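September, 6:40 a.m.

Reading 303 on the rain gauge at Stustarcombe, up 2 mm overnight. Wind light. Barometer steady since the last entry. Gopinath Kurup's gauge at Prondcombe is still reading low; funnel probably partly blocked.

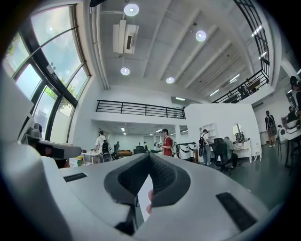 Tall arched windows, white walls.

Copied readings 200 to 303 into the new ledger. Two entries illegible, left blank. Rodica Bratu to check them against her own notebook. Replaced the pencil.

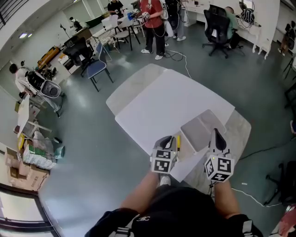

Evening

Barometer down slightly. Cloud from the west. Emptied the gauge and reset it.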